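Zakside Neighbors Help Board
Kitchen & Table
More than 4,000 members – 77 views on this thread

Sorting the soup night dishes so setting a tray isn't a treasure hunt

soupladle_hamcombe
Posted August 20, 2023

Hi everyone, I hope this is the right section. I've taken over the dishes for our monthly soup and noodle supper in Hamcombe, and I could use some advice from people who are tidier than I am (a low bar, my family would tell you).

We have a nice mix of things that have drifted in over the years. There are yellow dishes, white bowls, a big heap of white soup spoons and some black chopsticks. We serve on dark trays, and I love how the yellow and white look against them, so I don't want to swap everything out for one matching set, even though my sister has offered me hers more than once. The trouble is getting from the storage bins to a properly set tray without digging through everything. By the time I've found a spoon I've usually forgotten which bowl I was holding.

My first worry is small, but it bothers me. Some of the white bowls have a mark on the inside, and I can never tell whether it's a bit of dried food or a flaw in the glaze. I hate putting a bowl in front of someone and having them notice it before I do.
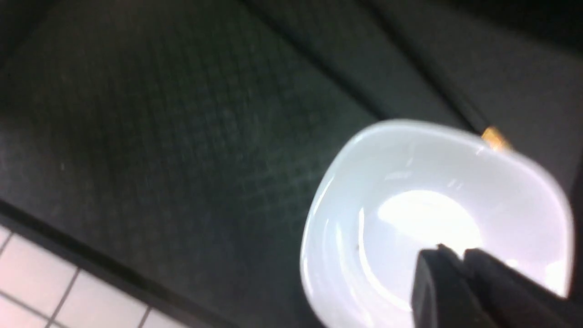 White bowl with the soft square rim. Note the little dark spot inside, on the left wall.

I've always just run them through with a squirt of Ustau and hoped for the best. Is there a better way to check? And if it does turn out to be a mark in the glaze, would you still put the bowl out for guests? I've become attached to these bowls and would be sad to see them demoted to holding rubber bands.

My second worry is the table while I'm sorting. I start off with the best intentions and a clear space in the middle, and then the containers creep in from every side. I end up putting a spoon on a plate because that's the nearest flat thing, and then I need the plate.
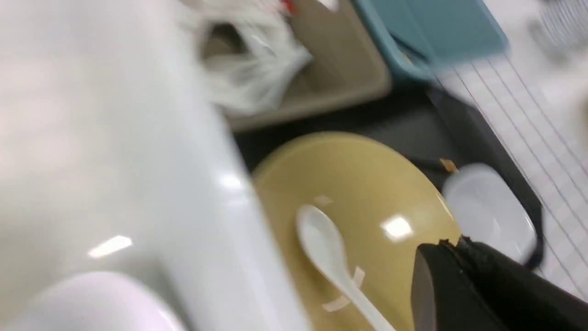
Sorting table, with a spoon parked on the yellow plate and a plastic bag in the beige tray.

I know a bag doesn't belong in a spoon tray, please be gentle. The bags are a whole other matter and I keep meaning to find them a hook.

What I've come around to is giving each kind of thing its own container. Bowls in the big see-through bin, spoons in the brown tray, chopsticks in the bluish one, and the black serving tray kept in front so I have somewhere to build a setting. It's better than it was, but the spoons end up every which way, and I'm uneasy about having bowls tip over onto each other in the bin. Would you keep it like this or change it around? I'd especially like to hear from anybody who does this for a crowd.

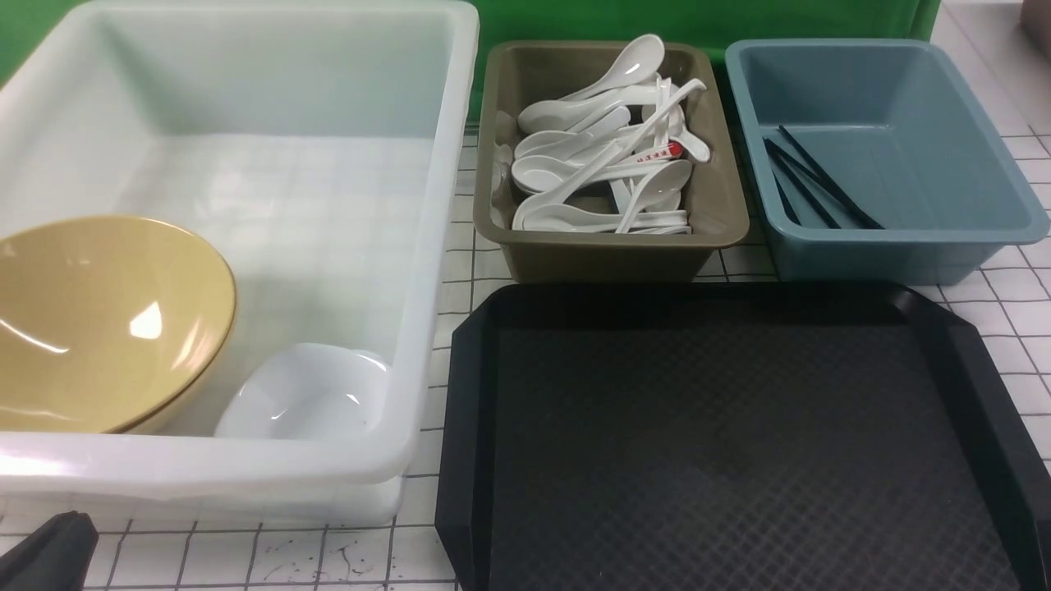
Replies

rinse_and_repeat
I wouldn't buy anything. You've already got the containers, so turn the spoons around so they all face the same way and you're done. Fingers only ever touch the handle end that way, too. Takes me one song on the radio.

For the bowls, stack them. Yellow with yellow, white with white. That's all there is to it as far as I'm concerned. Also take the label off the spoon!

bluetowel77
What a cheerful collection! I do the dishes for a lunch club over on the Zakside end of town, and your post made me feel so at home that I went and made a cup of tea before answering, so forgive the length.

On the spot in the bowl, try your fingernail first, gently, with the bowl dry and under a good light. Dried food usually has an edge you can feel, and it will lift after a soak in warm water. If it stays put, make a little paste of baking soda and water, leave it on while you do something else, and rub it off with a soft cloth. Please don't use steel wool on a glossy glaze. I did that to a lovely serving bowl one March and I still think of it whenever I open that cupboard.

If the spot is smooth and won't budge, it may well be in the glaze, and I'd serve soup in it quite happily. What I would not use is anything with a chip or a crack, or a rough pit you can catch your nail in, because food gets in there and it's hard to clean. Those ones can hold your rubber bands.

Now, the bin. I'd lay a folded dish towel in the bottom so the bowls aren't sitting right on the plastic, and I'd put them in upright. A bowl lying on its side will roll the moment somebody picks up the bin, and then it finds its neighbor. If the shapes don't nest nicely, don't force them, just put a paper napkin between. The squarish ones in particular can grip each other if you push them together, and then you'll be standing there with cold water in one and warm water around the other, trying to coax them apart.

I'm less strict about the spoons than the poster above. Ours are in a heap as well – those curved bowls never lie flat – and I just pull out as many as I need before I start and lay them on a clean towel. Chopsticks I do like to see in their own container, all pointing one way, and I match the pairs before they go in. If yours have different tips, matching them at the table with people waiting is no fun at all.

As for the creeping containers, I put the empty tray down first and then arrange everything else around it, in the order I reach for it. Nothing gets parked on the tray unless it's staying there. I was terrible at that rule for the first few suppers, and I got better.

soupladle_hamcombe
Thank you both so much, I've read these twice already! The radio tip made me laugh, and I promise to deal with the label. I like the idea of the tray being the one spot where nothing gets parked, so I've been laying out a setting with the yellow bowl, a chopstick down beside it, and the white dish toward the corner. 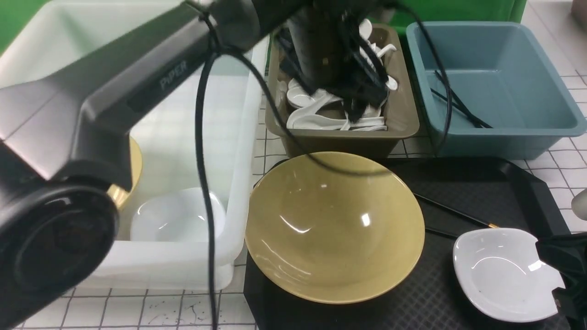 Page 2 of 2

soupladle_hamcombe (continued)
My question now is whether the spoon should go on the tray ahead of time or come out with the soup. I've always put it out early, but there's not a great deal of room between the bowl and the dish, and I picture it getting knocked off every time a tray is carried.

bluetowel77
Oh, that yellow does look handsome on the black! I'd bring the spoon with the soup, or set it inside the white dish if you aren't putting food in there. A spoon in a dish travels well. And I'd line the chopsticks up straight, side by side along the right of the bowl, so there's space for a hand to get in and lift it.

If your trays are slippery, a damp paper napkin under the bowl helps a good deal. We have the Stan trays at our club and they're smooth as ice, so we do it every time.

mostly_lurking
Following for the baking soda thing. Does it work on tea stains too?

bluetowel77
It does on my mugs. Give it a bit longer.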